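Rechercher dans les rapports OK

Rapport de projet, deuxième semestre
14 juillet 2018, par Farzana Ekanayake

Le décalage entre les deux mains : analyse d'un défaut dans le projet Eltier

Notre groupe (Thắng Khổng, Seren Bevan et moi-même) devait apprendre à un robot à deux bras de prendre une serviette par les coins et de la plier. Les mouvements sont d'abord enregistrés par une personne avec des pinces tenues à la main, puis rejoués par les bras Viltell du laboratoire. Je présente dans ce rapport le défaut qui nous a occupés pendant la plus grande partie du semestre.
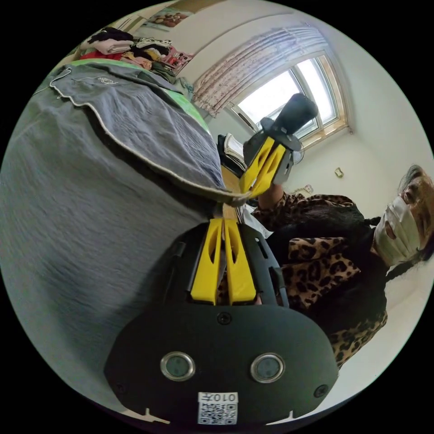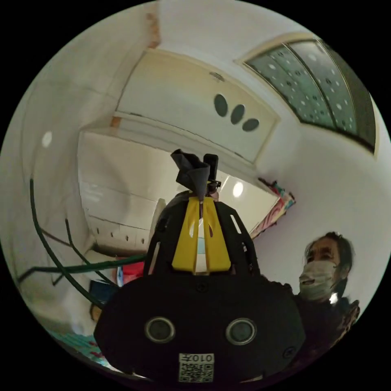 1. Ce qui s'est passé

Le premier essai du modèle complet a été fait en présence de Mme Brigitta Aigner, notre encadrante. Le bras droit a pris son coin correctement. Le bras gauche est descendu au bon endroit, mais ses doigts étaient encore ouverts quand les deux bras ont commencé à lever. La serviette est partie d'un seul côté et elle s'est enroulée autour du poignet droit. Le contrôleur a mesuré un effort trop grand et il aurait dû s'arrêter. Il a continué à tirer, et Seren a appuyé sur l'arrêt d'urgence.

Personne n'a été blessé. Le support d'un doigt était fendu et nous avons dû l'imprimer de nouveau. Mme Aigner a demandé que les essais soient suspendus jusqu'à ce que nous puissions expliquer les deux choses séparément : pourquoi la main gauche était en retard, et pourquoi le robot ne s'était pas arrêté.

2. Recherche de la cause

Nous avons pensé d'abord à un problème mécanique du bras gauche. Thắng a donc échangé les deux pinces du robot, et le retard est resté à gauche. Il a ensuite envoyé au bras une commande simple de fermeture, sans le modèle, et le bras a répondu normalement. La cause devait se trouver dans les données.

Nous avons relu les 188 démonstrations une par une avec le logiciel Dralus, en comparant le moment où chaque pince se ferme dans la vidéo et dans le fichier de mesure. Ce travail est long et je ne le recommande pas le soir. Dans 40 démonstrations, la fermeture de la main gauche était écrite avec un retard d'environ 300 millisecondes. Dans les autres, nous n'avons trouvé aucun écart visible.

Les démonstrations fautives avaient un point commun, que Seren a remarqué dans le cahier : elles avaient toutes été enregistrées après une pause. Quand une pince reste immobile pendant 10 minutes, elle se met en veille. Au réveil, elle reprend sa propre horloge et ne demande plus l'heure à l'ordinateur. Chez nous, c'était toujours la gauche qui s'endormait, car l'opérateur gardait la droite en main pour arrêter l'enregistrement.

Le modèle a donc appris un mélange de bons et de mauvais exemples. Je n'ai pas pu démontrer que cela suffit à expliquer tout le retard observé sur le robot, mais l'explication me paraît la plus probable.

3. L'arrêt qui n'a pas fonctionné

Le deuxième défaut était notre faute. Pendant les réglages de novembre, la limite d'effort du poignet avait été augmentée pour éviter des arrêts trop fréquents, et cette valeur n'a jamais été remise. La modification n'était pas écrite dans le cahier. Ritu Tripathi, de l'atelier, l'a retrouvée dans une ancienne copie de la configuration.

4. Corrections

La mise en veille est maintenant désactivée sur les deux pinces. Au début de chaque démonstration, l'opérateur ferme les deux mains en même temps, deux fois, et le logiciel refuse le fichier si les signaux ne coïncident pas. Les démonstrations en retard ont été retirées du jeu de données ; nous avions essayé de les corriger par calcul, mais l'écart n'était pas assez constant à l'intérieur d'un même fichier.

Pour le robot, la limite d'effort a retrouvé sa valeur d'origine et elle s'affiche à l'écran avant tout mouvement. Une personne garde la main sur l'arrêt d'urgence et ne fait rien d'autre.

Après le nouvel entraînement, les deux bras ont saisi et levé la serviette ensemble. Le pliage reste irrégulier quand le tissu est déjà froissé au départ. Cette partie sera reprise par le groupe suivant, à qui nous laissons le cahier et la liste des fichiers retirés.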